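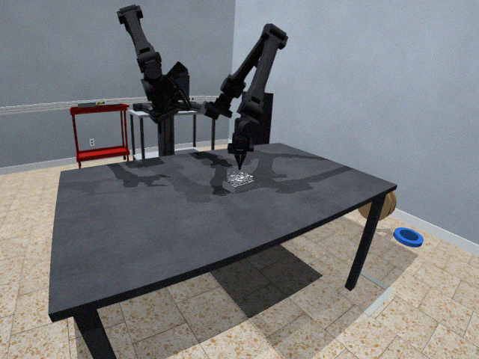
Shared Study Tables at Anstead Hall
Project report, Roscoe Bellamy and Tomoyo Morikawa
Submitted 06/09/2025

1. Background

Anstead Hall has one study room on the ground floor, and students complain every term that there is nowhere to sit. Our project looked at how the seats are used and whether a simple booking sheet would help. Our advisor was Emiko Kamata.

2. Method

We sent a short survey to the 44 residents on the first two floors and got 32 replies. We also kept a log at the study room door for two weeks, writing down when people came in and when they left. Tomoyo did the mornings and Roscoe did the evenings. The log does not show what people did once they were inside, so a person eating lunch counts the same as a person writing a paper.

3. Results

Of the 32 people who answered, 26 said they had left the study room at least once without finding a seat. The log gave a different picture. The room was full only between 7 and 10 in the evening, and on most mornings it had free seats until lunch. 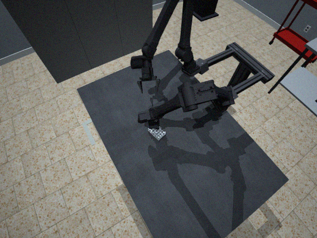

The most common written comment was about bags left on chairs to hold a place. Noise came second. Several people asked for larger tables, but Þórey Holst pointed out in her reply that large tables make this worse — two people spread out and a third does not want to ask them to move. We had not thought of that when we wrote the questions, and we would add one about it next time.

4. Booking sheet trial

We put a paper sheet on the door for the evening hours, with one-hour slots. It worked for the first few days. After that people wrote their names down and did not come, and others sat in the booked seats anyway. Mitsuko Yokoyama suggested a rule that a seat is free again after ten minutes, and we used it for the rest of the trial. Complaints went down, though the trial was too short to say more than that.

5. Recommendations

Keep the ten-minute rule and post it on the door. Open the second-floor lounge for quiet study from 7 to 10. Repeat the survey in September, when the new residents have moved in.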